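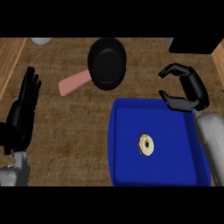 Black frying pan with a pink handle, seen from above.

Household Tips for Council Election Season
Thursday, April 22, 2021

The Ondirard town council vote is in May, and campaign material is already piling up in a lot of homes. These tips cover signs, stickers, mailers and your own ballot papers.

Bumper stickers
Warm the sticker with a hair dryer on medium and lift one corner with an old plastic card. Pull slowly and keep the sticker low against the bumper. Rub leftover glue with a little cooking oil on a rag, then wash the spot with dish soap. Stickers that went through the last council race and a couple of winters will come off in strips. Go over them twice.

Yard signs
Push the wire legs in after rain, when the ground is soft. In the dry clay along McIntyre Road, make pilot holes first with a long screwdriver. Keep signs well back from the sidewalk – the town removes any sign in the right of way, whichever side it supports. To reuse a plastic sign, wipe it with soapy water, let it dry and store it flat. Signs left standing in a garage will bow by the next election.

Addressing postcards at home
A box of 500 postcards takes up more of a kitchen table than you expect. Clear the table, wipe it and let it dry for 20 minutes before you set out any card stock. Use a damp sponge in a saucer for stamps. Bundle finished cards by precinct, with a slip of paper on top of each bundle. The Stulby side of town is all Precinct 212. Kundodell is split between 2 precincts, so check those addresses against the list.

Mailers
Glossy mailers can usually go in with mixed paper. Save the ones that make a claim about the school levy or the water rates if you want to compare them later. A magazine file holds a whole season of them.

Your ballot
Keep the ballot and both envelopes in one folder, away from the sink and the coffee maker. Fill it in on a hard, dry surface with a black pen. If you spill something on it, call the clerk's office and ask for a replacement – don't try to iron it flat.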